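Hindard switches steamer line to yellow plastic bands

Monday, August 5, 2024

Kitchenware supplier Hindard has changed the banding on its round bamboo steamers from bent bamboo to yellow plastic. The change applies to the basket and the lid. Stock with the old banding will be sold through until November, after which only the new version will ship.

The first production run is 4000 sets, assembled at the Masik workshop. Each set consists of one basket and one lid. Extra baskets for stacking will be sold separately under the same product number, with a suffix.

According to the product notice, the former bands were the most common cause of returns. Bent bamboo opens at the lap joint after repeated steaming, and the wall slats then shift out of line. Hindard logged 200 returned sets over the past year, 89 of them for a split upper band. The plastic band is a closed ring and has no lap joint.

The slatted wall and strip floor are unchanged, and the outside diameter is the same to within 3 millimeters. Existing baskets will stack with the new ones. The notice advises against putting a new lid on an older basket with a warped rim, as the fit will be loose and steam will escape at one side.

The lid is still woven. A ribbed plastic frame now runs over the top of the weave and meets at a hub in the center. Retailer Jandus, which will carry the line in its stores, lists the lid as a spare part for the first time.

Care instructions have been revised. The set should be rinsed in warm water without soap, stood on edge and left to dry fully before storage. It should not go in a dishwasher or an oven. The basket must sit above the water line, and the pan should be checked during long steaming so that it does not boil dry. Plastic bands must not touch the side of a hot pan.

For filled or plain buns, the sheet in the box recommends a liner under each piece and a clear gap on all sides. Shaped dough can be held on a plate until the basket is ready to load.
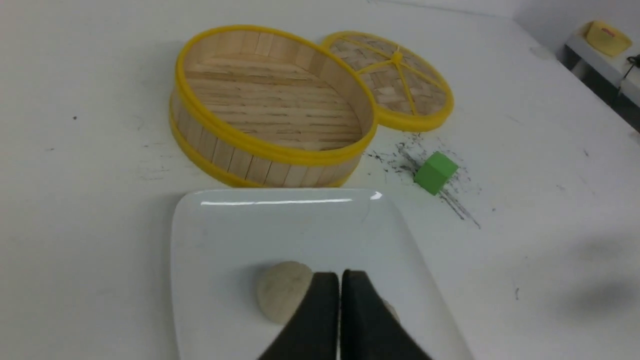 Availability

Jandus will take orders for the full set from this week. Hijazi, which supplies restaurants, will offer baskets and lids by the case once the first run has been delivered. Spare lids will follow in November. Sets bought before the change remain covered under the earlier return terms, and a split band can be exchanged for a new basket at the store of purchase.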